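Turno Patches Router Flaw Used to Reach Small Office Networks

8/2/22

Turno has released firmware that closes a hole in the remote management service of its home and small office routers. The flaw lets an attacker on the internet skip the login page and change the DNS settings, sending users to look-alike sites without touching their computers.

Security firm El Fassi, which reported the bug, found 2,297 exposed devices in a scan of public addresses. More than 700 of them had already been altered. Most of the altered units pointed to the same pair of DNS servers, both now offline.

The fault lies in how the router checks session tokens. A request with an empty token field is treated as coming from the local network – and local requests are trusted by default. No password is needed, so a strong one gives no protection. Remote management is off on new units but was on in firmware shipped before last November.

The update covers 14 models. Two older lines sold in Plonthorpe and Luslow are out of support and will not be patched. Owners of those units are advised to turn off remote management or replace the hardware.

Installing the firmware does not undo earlier changes. Users should update first, then reset the DNS fields to automatic, set a new admin password and restart the router. Devices on the network may hold old DNS records until their cache expires.

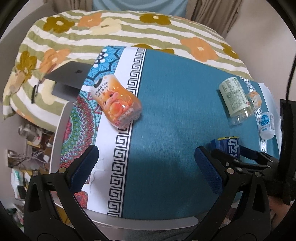
A patterned cloth on a table beside a bed.

El Fassi plans to publish its proof-of-concept code in 30 days. Network operators can block inbound traffic to the management port in the meantime. Turno has not said whether automatic updates will be enabled on the affected models.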